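Storage Unit and Portable Container FAQ
Vodisen Storage – Arruda and Balen locations
Last updated Jan 28, 2026

The answers on this page apply to indoor units, drive-up units and portable containers. Terms for vehicle and boat parking are listed on a separate page. If an answer differs from your signed rental agreement, the agreement applies.

Renting a unit

What do I need to open an account?
A government-issued photo ID, a current mailing address, a phone number and a payment card. Business accounts also need the tax ID of the business and the name of one person allowed to make changes.

How long is the shortest rental?
One month. Rent is billed on the same day each month, starting on the move-in date. Partial months are not refunded at move-out.

Can I reserve a unit before I know my moving date?
Yes. A reservation holds the size and the rate for 3 days past the move-in date you choose. After that the unit goes back on the list. There is no fee to cancel.

Which size do I need?
Measure your largest pieces first, then work from the floor plan. A unit can be stacked to within 18 inches of the ceiling. Most customers moving out of a two-bedroom apartment rent a 10 x 10. Customers with a sectional sofa or garage contents should look at the 10 x 15.

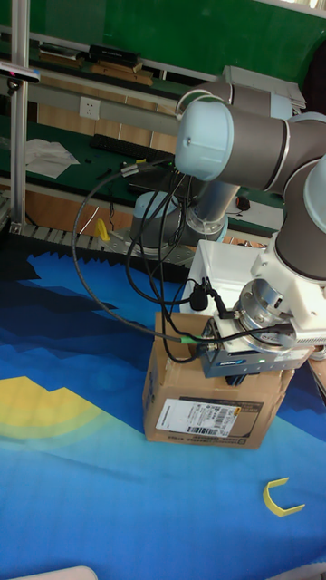

Robot arm with gripper module and cabling.

Access and security

What are the gate hours?
Arruda: 6 a.m. to 10 p.m. every day. Balen: 6 a.m. to 9 p.m. every day. The gate will let you out after closing, but it will not let you in. Office hours are shorter and are posted at the door of each location.

How does the gate code work?
Each account has its own code. Enter it on the way in and again on the way out. If the exit code is skipped, the next entry will be refused until the office resets the account.

Can I give my code to a mover?
You can, but the account holder is responsible for anyone using it. A better option is a temporary code, which the office can set for one day. Request it before 4 p.m. on the day before the move.

Whose lock goes on the door?
Yours. Indoor units take a disc lock only. Drive-up units take a disc lock or a closed-shackle padlock. Locks are sold at both offices. We do not keep a spare key – if yours is lost, the lock has to be cut while you are present with your ID.

Portable containers

How much room does the delivery truck need?
The Fesine container is set down from the rear of the truck. Allow a straight approach, a level surface and 14 feet of overhead clearance. Gravel is accepted if it is firm. Grass is accepted only with a signed surface waiver.

Can the container sit on the street?
That depends on the city. Where a permit is required, the customer applies for it and sends us a copy before delivery. Drivers will not unload on a public street without one.

How should the container be loaded?
Put heavy items on the floor and spread them evenly from side to side. Load in tiers from the front wall to the door, and tie off each tier at the wall rings. Leave 2 inches between the last tier and the door.

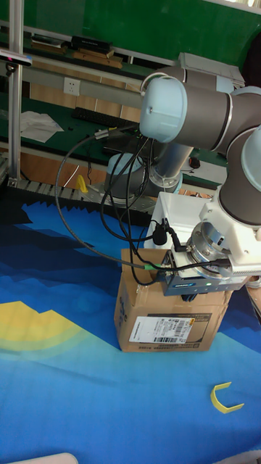
Can I get into my container while it is stored at your site?
Containers are kept in stacked rows and have to be brought down by forklift. Book an access visit with the Balen office one business day ahead. The first visit in each billing month is free.

Billing and move-out

When is a late fee charged?
On the sixth day after the due date. Gate access stops on the same day and returns once the balance is paid in full.

How do I close my account?
Give 10 days' notice through your online account or in writing at the office. Empty the unit, sweep it and remove your lock. Rent continues while a lock is on the door, even if the unit is empty.

Who handles billing disputes?
Write to Armelle Riviere, customer accounts, at the Arruda office. Include the unit number and the date of the charge – claims without both are returned for completion.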